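Pleretti Wants $445 for a Canvas Sneaker

The February drop list is in, and the one everyone keeps forwarding to me is the Pleretti Court Low. It's a cream canvas upper on a gum sole, with a leather tab at the heel and a second set of laces in the box. That second set is rust orange. Fine. I like rust orange. I don't like it at $445.

Pleretti says the canvas is "archive weight," a phrase I've now read on three different product pages without finding a number next to it. The press note also says only 800 pairs will be made. They said something similar about the last colorway, and I could still get every size in it over the winter, marked down twice.

I tried a pair on at Steltaritz. They run narrow through the toes and the tongue slides to the outside after a short walk across the shop. The sole is stiff, and I was told it will soften. Maybe so. The Frerichs plimsoll was soft when I took it out of the box, and I've worn mine for 2 summers.

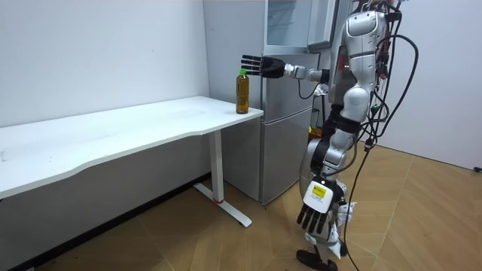 Jolien Claeys wrote in to say I'm being unfair and that the shape is the whole point. In her view the low, flat toe looks right under wide pants in a way the Frerichs pair never will, and she'd pay for that. She has ordered the cream.

I'll give her the toe shape. I still want to see what the white edging looks like by fall, and whether the glue line at the arch holds. If you're set on a pair, go up half a size and leave the orange laces in until the cream ones are worth the trouble of washing.

Next month: the Markura suede slip-on, which is supposedly waterproof.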